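Keeping the cell at Stamville in order

The technician who looks after the arm cell at our Stamville workshop agreed to speak with me between two shifts. I asked first what is the most usual fault. "The cable," the technician answered. "When the wrist turns too far, the cable pulls, and after some weeks the connector becomes weak. So I leave a loop, and I check it each morning."

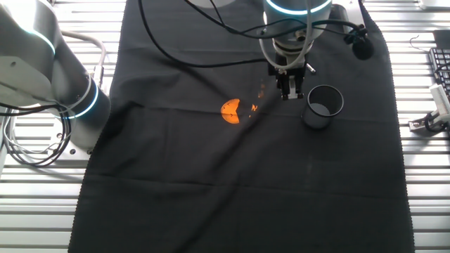
The morning check has 4 steps: cables, screws, fingers, cloth. The screws of the gripper get most of the time. "I touch every one with the key. I do not turn it strongly. If it moves, I take it out, clean it and put new thread glue."

The cell was delivered by Gomis, and the gripper is opened for service after 200 hours of work.

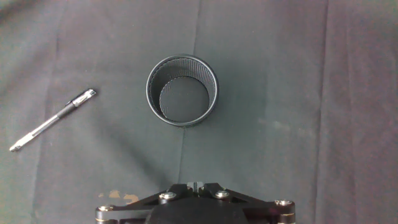 How is the grip force chosen for a thin object such as a pen?
We start from the lowest value and go up in small steps until the object stays in the fingers during a slow move.

For the pen task the value is now 73 in the Grajales software, where the maximum is 100. "It is written on paper also," the technician told me, "because after an update the number was once gone."

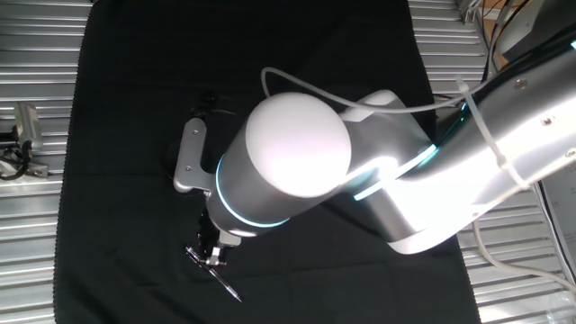 Gripper holding a pen over the black cloth.

Soft food is more difficult. Juice dries on the fingertips, the surface becomes sticky, and the next object does not want to leave. The fingers are wiped with a damp cloth and then with a dry one, and no spray goes near the wrist. The cloth on the table is changed in September.

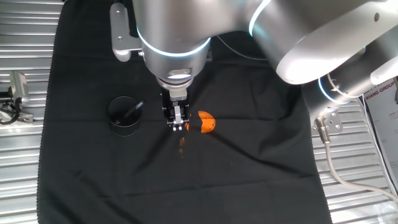 A colleague from the Cliltham site, who read these notes before printing, remarked that they remove the fingers completely for cleaning, and that the zero position must be taught again afterwards. The technician had no objection, but prefers to wipe more often and leave the fingers mounted.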